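Comer despacio: lo que llevo aprendido desde julio

Boletín de Sisport, lunes 13 de abril 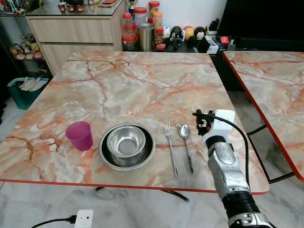 ¿Cuánto debería durar una comida normal, de las de entre semana? Con veinte minutos sentados ya se nota la diferencia, y si podéis llegar a la media hora, mejor todavía.

Os lo pregunto porque en julio me cronometré (sí, con el móvil, como si fuera una serie de natación) y me salió un plato de lentejas en seis minutos. ¡Seis! Venía del entrenamiento de mediodía, tenía que volver a la oficina y aquello no era comer, era repostar. Luego me pasaba la tarde hinchada, con sueño y buscando galletas a las cinco. Llevaba así años y le echaba la culpa al café, a la edad, a las lentejas.

Total, que me propuse cambiarlo y lo conté en el vestuario. Resultó que éramos unas cuantas las que comíamos a la carrera, así que montamos un grupo de mensajes para ir comparando. Ahora somos 17 y hay días que el grupo echa humo, sobre todo los lunes, que es cuando más cuesta.

Lo primero que probé fue contar las veces que masticaba cada bocado. Lo dejé al tercer día: me ponía de los nervios y además no podía hablar con nadie. Lo que me funcionó fue mucho más tonto, soltar los cubiertos entre bocado y bocado. Dejarlos en la mesa del todo, no quedarme con el tenedor en el aire ya cargado. Al principio se hace rarísimo, las manos no saben dónde ponerse, pero a las dos semanas me salía solo.

Lo segundo fue servirme menos y repetir. Antes me llenaba el plato hasta arriba porque llegaba con un hambre de lobo, y una vez lleno me lo acababa, claro. Ahora pongo la mitad, espero un poco y, si sigo con hambre, me levanto y me sirvo más. Hay días que repito - los de series largas, siempre - y días que no.

El agua también ayuda. Bebo un vaso antes de sentarme, sobre todo si vengo de la piscina, que una se cree que no suda y vaya si suda. Muchas tardes lo que yo llamaba hambre era sed.

Y las pantallas, ay. Esto es lo que peor llevo. En casa el móvil se queda en la entrada y la tele apagada, pero en la oficina sigo cayendo. Una compañera del grupo pone la radio bajita y dice que así no echa de menos nada. Yo lo he probado con un programa de música antigua y muy bien, aunque el día que tocan algo movido acelero sin darme cuenta.

¿Y qué como? Pues lo mismo de siempre. No he quitado el pan ni he empezado ninguna dieta, y si alguien tiene dudas de salud, que las consulte con su médico y no con un boletín de club. Sí he notado que los platos con cuchara me piden más calma y que los bocadillos son una trampa: se van en cuatro mordiscos. Los días de bocadillo lo parto en trozos y lo pongo en un plato, como los niños, y me dura el doble.

Ahora mismo estoy en 15 minutos los días laborables y bastante más los domingos, que en casa la sobremesa es sagrada. Todavía no llego a los veinte que os recomendaba al principio, ya lo sé, pero de seis a quince hay un trecho y por las tardes estoy mucho más despejada. Las galletas no han desaparecido, pero ya no van por paquetes.

Si os apetece apuntaros al grupo, dejad vuestro teléfono en recepción y os añado esta misma semana. No hace falta ser socia de natación, los de pádel también coméis deprisa (os he visto en la cafetería). Cada viernes alguien comparte una receta que se pueda llevar en fiambrera, y esta semana me toca a mí: garbanzos con espinacas y huevo duro. La colgaré en el tablón de la entrada, al lado de los horarios de primavera.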